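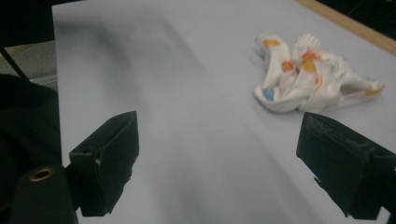

Demonstration gathering (cloth handling)

Demonstration gathering is the part of robot learning where a person does a job by hand, over and over, so that a learning system has something to copy. I keep this entry for the Gellstead wiki and I've written it the way I'd explain it over lunch, so forgive the "I" all over the place. Gunvor Lundgren says encyclopedias don't talk like this. Ours does!

What counts as an example

One example, or episode, is a single go at the task from start to finish. With the hand-held gripper we use, that means you carry the tool in your own hand, squeeze the fingers shut on something, move it, and let go. The camera rides along on the tool and sees more or less what a robot's wrist camera would see later on (the matching of the two views is a whole other entry, and it's a long one). No robot arm is needed at this stage, so people can work at any ordinary table.

An episode for us usually has an approach, a grasp, a move and a release. Taner Canpolat likes to add a "hover", the moment when the open fingers are above the cloth and you haven't picked your spot yet. I used to think he was being fussy. Then I labeled 41 episodes in one sitting and found that most of my arguments with myself were about where the hover ended, so now I label it too.

Why cloth is hard

Cloth has no fixed shape. A mug looks like a mug from every side, give or take a handle, but a garment dropped on a table lands differently each time, and the place you'd want to grab may be buried under two other folds. It also changes as soon as you touch it. Pull one edge and the far side comes sliding along with it, or it doesn't, depending on the fabric and the tabletop. I like prints for this kind of work, as bright shapes give the eye something to follow while the rest of the garment is folding over itself — a plain white sheet is misery to label.

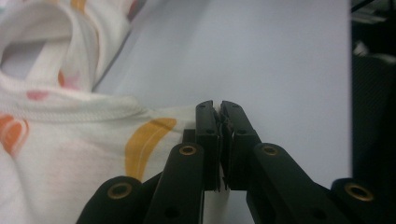

Grasp labels are where new people spend most of their first week, and I did too. The rule in the Proltance guide is to mark the first image where the fingertips have closed on material, and to leave "success" for later, once you've watched the rest of the episode. A closed grip by itself tells you very little. You can have the two tips pressed together on a thin pinched edge, with the bulk of the garment still bunched up off to the left, and from that one view I wouldn't bet on what happens next. I also note any landmark near the grip, so a stitched seam lying across a fold goes into the comment box, and so does something like a yellow banana-shaped print if it helps the next labeler find the same spot.

Variety

Ten near-identical episodes teach a system less than you'd hope. We change the starting pile every time, and after 6 episodes we swap the person or the garment. Left-handed people are very welcome! Lindqvist, our older set, was gathered by 2 people with the same habits, and the system trained on it picked up those habits faithfully, including a silly little pause before every lift.

Blurry stretches

Fast hand movements smear the picture, and dim rooms make it worse. We keep those episodes unless the cloth can't be followed at all. Gunvor wants a stricter cutoff, and she may well get it when the guide is next revised in October.

See also: Fitico labeling tool; Hover (disputed); Release and settle; Wrist view matching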